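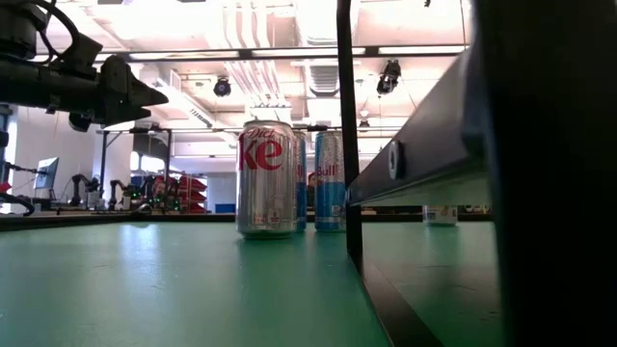
So I've spent most of November inside one config file, and I have opinions about it now.

Quick background for anyone who landed here from the gripper calibration post. Our planner (Pacheco, named before I joined, don't ask me) takes a list of cans from the perception side and works out which arm goes for which one and in what order. That last bit was my job this month. With one arm it's almost boring: sort by distance, grab the closest, move on. Add a second arm on the opposite side and suddenly everybody wants the same patch of mat, and your lovely little sort function has the two wrists planning straight through each other.

My first try was a line down the middle. Left arm gets the left half, right arm gets the right half, done by lunch! It does work, as long as the cans cooperate. They love the middle though, and anything sitting on the line flipped owner every time the pose estimate wiggled a few millimeters. I watched the log swap a can between arms 50 times before I killed the process. Fifty! The can hadn't moved.

Anderson Figueiredo took one look and said "hysteresis," then went back to his sandwich. He was right, and it's a tiny change: once an arm owns a can, the other one has to be better by a decent margin before it can take over. I also lock ownership completely once the gripper starts going down, so there's no more changing your mind halfway to the table.
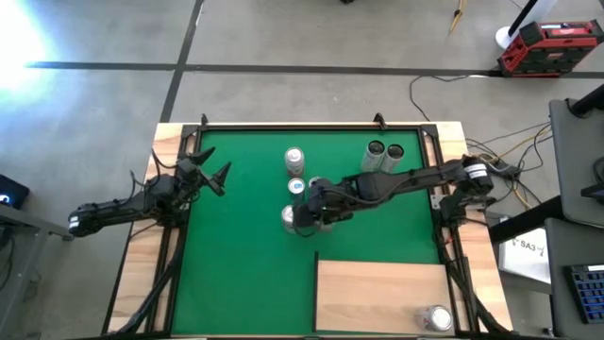

Karwood Manipulation Software Team

Clutter is where the new version earns its keep. When one gripper is down in the middle of a cluster, the planner wraps that whole arm, elbow and all, in a fat keep-out shape and the other arm has to find a goal outside it or wait. Waiting used to be a bug, in my head anyway. I'd see an arm parked with its fingers open and go hunting for the deadlock. Now I print the reason in the log ("holding: zone taken") and my blood pressure is much better.

The other headache is cans on their sides. An upright can looks like a circle from overhead and you can come at it from pretty much any angle, but one lying down has a long axis, and the fingers have to close across it. Two of them side by side are worse, because our segmenter likes to glue them together into one chunky box. Jussara Araújo has been fixing that in Pokdale, which is our perception package. She went through 1,232 saved views and found 304 with merged cans, and her split step (she fits two cylinders and checks if that explains the depth better than one blob) brought it down to 115. Still not great with shiny silver lids, where the depth has holes in it, but I'm thrilled with that number.

On my end I added a "not sure" flag, so if Pokdale hands over something with a weird width, Pacheco shoves it to the back of the queue and asks again after the neighbors are gone. Half the time the problem sorts itself out once there's more room around it.

Still on my list: the keep-out shape is way too fat near the wrist, the replay viewer draws both arms in the same color (why did I do that), and I want to move the ownership margin out of the code and into the config so Anderson can stop editing my file. I'm also going to try the Hindico solver again, now that the goals don't jump around so much. Last time it took forever to settle, and I'm starting to think that was my flip-flopping cans and I owe it an apology. I'll post the timing plots once I've rerun them.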